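Des exemples de cuisine pour un bras qui apprend : où j'en suis en juillet

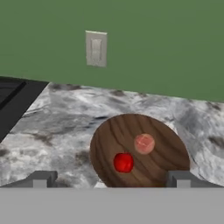
Vue depuis la pince dans le simulateur : le plan de travail, la planche ronde et la pomme rouge.

Depuis le dernier billet, j'ai surtout produit des démonstrations. Le jeu en compte maintenant 2 453 que je considère comme utilisables, sur 3 522 enregistrées. Le reste est parti à la poubelle ou dans un dossier à part que je n'ai pas encore eu le courage de rouvrir.

Pour ceux qui arrivent maintenant : je travaille le soir, avec Kwesi Asamoah, sur une politique de manipulation apprise par imitation. On téléopère un bras simulé dans des cuisines générées, on enregistre les images, les positions et les commandes, et on entraîne là-dessus. Le projet s'appelle Bovov, nom choisi par Kwesi et que je n'ai plus envie de discuter.

Les tâches sont simples. Prendre un fruit sur une planche et le poser sur le plan de travail. Prendre un fruit sur le plan de travail et le poser sur une planche. Pousser un objet sans le saisir. Chaque tâche est accompagnée d'une consigne écrite, en français et en anglais, et c'est là que j'ai perdu le plus de temps ce mois-ci.

Les consignes

Au début, la consigne sortait d'un gabarit : « prends la pomme », « prends l'orange ». Ça va tant que le fruit est seul. Avec deux objets de même taille sur la planche, le modèle allait vers le plus proche du centre de l'image et ignorait complètement le texte. On s'en est rendu compte tard, parce que dans nos premiers essais le bon objet était presque toujours au centre. Le placement était tiré au hasard, mais autour d'un point fixe et avec un écart trop faible.

J'ai donc refait une série où deux objets ronds partagent la planche, avec deux épisodes par disposition de départ : un pour chaque objet. Même cuisine, même lumière, même pose initiale du bras, seule la consigne change. C'est pénible à enregistrer, on a l'impression de faire deux fois la même chose. Mais le modèle est bien obligé de lire la phrase.

Reste la question de ce qu'on écrit. Certains objets du catalogue se reconnaissent mal une fois rendus à la résolution de la caméra. La pomme rouge, aucun problème. Pour un objet rosé un peu pâle, Godelieve Timmermans (qui relit les consignes) et moi n'avions pas mis le même nom. Je voulais utiliser le nom du fichier 3D. Elle a fait remarquer qu'une personne devant l'écran n'a pas le nom du fichier, et qu'elle dira « le truc rose à droite ». On garde maintenant les deux formulations, dans des champs séparés, et l'entraînement tire l'une ou l'autre.

La caméra au poignet

J'utilise deux caméras fixes et celle du poignet. Cette dernière est la plus utile pour les dix derniers centimètres, et la plus désagréable à regarder en relecture. Le corps de la pince occupe le bas de l'image en permanence et masque le bord de la planche. L'horizon penche dès que le poignet tourne. J'avais pensé recadrer pour supprimer la bande grise. Laurențiu Pascu m'a conseillé de la laisser, au motif que la position des doigts par rapport à l'objet est justement ce que le modèle doit apprendre à lire. J'ai quand même essayé sans, sur un petit sous-ensemble. Les saisies étaient moins bonnes. La bande reste.

Côté décors, je fais varier la couleur des murs, la pierre du plan de travail et le bois de la planche. Les marbres très veinés posent une difficulté que je n'avais pas prévue : une tache sombre à côté de la planche ressemble à une ombre, et la détection de contact que j'utilise pour découper les épisodes s'appuyait en partie sur l'ombre de l'objet. Mauvaise idée de départ. Je lis désormais le contact dans le moteur physique, c'est disponible, il suffisait de le demander.

Le tri

Un épisode est rejeté dans les cas suivants :
l'objet tombe du plan de travail ;
l'opérateur s'y reprend à plus de 4 fois ;
la pince traverse la planche (ça arrive encore, à cause des maillages de collision) ;
le bras ne bouge pas pendant 5 secondes ou davantage.

La dernière règle élimine beaucoup d'enregistrements de Kwesi, qui réfléchit avant chaque prise. Je coupe maintenant l'attente au lieu de jeter l'épisode entier quand elle se trouve au tout début. Au milieu, je jette : une coupe à cet endroit crée un saut dans les images et je préfère ne pas avoir à m'en souvenir dans trois mois.

Les reprises ratées puis réussies, je les garde, jusqu'à la limite indiquée. Isamu Kikuchi m'avait écrit après le billet précédent pour demander si ça ne risquait pas d'apprendre au bras à rater. Je n'ai pas de mesure propre là-dessus. Ce que je vois, c'est qu'avec ces épisodes le bras rouvre la pince et revient quand il a manqué le fruit, alors que la version d'avant levait la pince vide et partait la poser à destination.

Pour la suite, il me manque des planches rectangulaires, des bols, et des positions de départ plus éloignées. Il faut aussi que je sorte les données du disque de ma machine, qui est presque plein. Le format est documenté dans le dépôt, avec un script qui relit un épisode image par image. Si quelqu'un le fait tourner sous Windows, je veux bien savoir si les chemins passent, je n'ai testé que sous Linux.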